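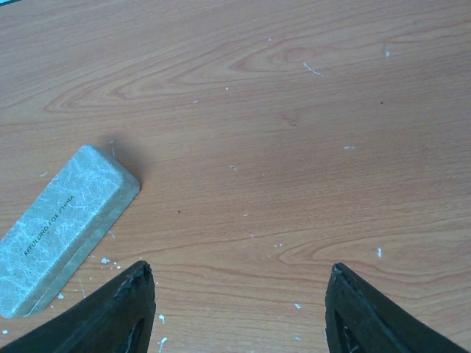
Figure 4. Wrist camera view, fingers open, block left of the left finger.

4.3 Recording approach trials for the offset grasp method

This section covers the wrist camera trials used to train and check the Plitness approach model. The model predicts a lateral correction from a single wrist view, so each trial must begin with the target visible but outside the span between the fingers. Complete the arm set-up in 4.1 and the camera check in 4.2 first.

1. Home the arm and open the gripper fully. Both fingertips must be visible along the lower part of the wrist view.

2. Lay the target flat on the table. Any orientation is allowed. In Figure 4 the block lies diagonally and runs out of view on the left, and the print on its top face (REFUELLING FOR CHINA) can be read. A partly visible target is a valid start.

3. Jog the arm to the start height and wait 2 seconds before recording.

CAUTION: Keep hands clear of the table while the arm is enabled. The start move is not force limited.

4. In the Rillent console, select Offset, then New trial. Enter the target name and the operator's initials.

5. Press Record. The console stores the wrist view, joint positions and finger opening until the grasp closes or the trial times out at 40 seconds.

6. Mark the result as Held, Slipped or Missed. Do not mark a trial as Held until the target has been lifted clear of the table.

7. Return the target to a new position and repeat. A block of trials is 30 recordings with the same target.

Note: Leave small flecks on the table between trials unless the protocol sheet calls for a clean surface. White specks such as those in Figure 4 are labelled as background, as are the wood grain and any dark marks on the surface. Centre the label on the target only and leave its shadow out.

Note: Fingertip wear changes the outline that the model uses as its reference. If a tip is chipped, as on the left finger in Figure 4, record the finger condition as Worn and rerun the outline mask (section 4.2, step 2). Do not mix Worn and New trials in one block.

CAUTION: Disable the arm before handling the fingers. Chipped edges can catch gloves.

Blocks recorded with the Harries mask file cannot be merged with blocks recorded with the Vorbridge file. Convert the older blocks before training.

Section revised 22 March 2022, L. Kokkinos.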